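I went into Perkgate expecting a slow regional drama and came out wanting to ring everyone I know. It's a small film, set over one January in a river town where the cannery is closing, and it's the best thing I've seen at our local cinema in ages!

Lucrezia Dal Bello plays the older sister who comes home to sell the house, and she's marvellous, all clipped answers and long looks out the kitchen window. Chak-lun Peng is just as good as the neighbour who won't sign the fence papers (his scene at the ferry ramp had me holding my breath). The colours are lovely too, grey water and that washed-out yellow light you get at 6 in the morning.
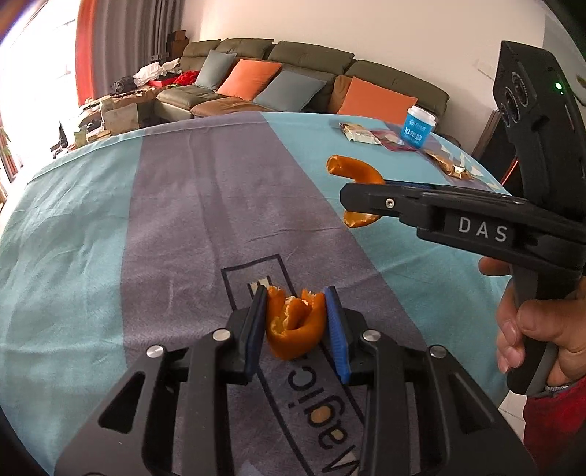 The middle drags a bit, and there's a subplot with a missing dinghy that could have gone. But the last 14 minutes are superb, and Da-eun Seok's score, mostly cello and a wheezy old organ, finally gets room to breathe. Stay for the song over the credits. I'm going again with my mum.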